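Teaching a hand to flick a switch

Florence Bouchard has her sleeves rolled up and is halfway through an explanation before I've sat down. She runs the demonstration sessions at Zudura, where people steer robot arms by remote control so the software can learn from the recordings.

"You drive it, it copies, then you drive it again," she says. "Most of my day is again."

A single task gets 40 demonstrations before anyone looks at training. Her log for June shows 489 runs, kept and binned together. What gets binned? Hesitation, mostly. An operator stops to think, the arm stops too, and the model learns to stop in the same spot.

"People go stiff when they know it's being recorded. I tell them to hum something."

She started out guiding an arm by hand, holding it at the wrist and walking it through the motion. Good for big simple moves, she says. Hopeless for fingers – you can't hold five of them at once and still see what your doing.

So now it's gloves and a headset. New operators get 90 minutes of practice before a run counts, and four of her current crew came from jobs with no robots in them at all. One was a pastry cook. Very steady wrists, apparently.

Electrical fittings are the current obsession. Switches, sockets, boxes with lids.

"A light switch is rude. It's flat, it's white, it slides away when you push it. My colleauge Kuo-hua wanted to glue them down and I said no, leave them, let it learn that things slide." 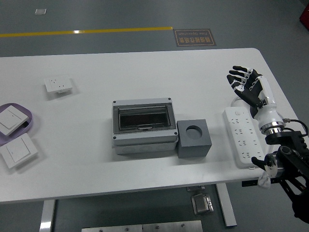 Robot hand over the practice table
Operator training, Zudura

Does she ever get sick of it? A bit, by mid-afternoon. Then she moves the parts to new spots and starts the next set.

"If everything sits in the same place each time, you've taught it a place. I want it to look for the switch."

Next on the list is cables. She pulls a face.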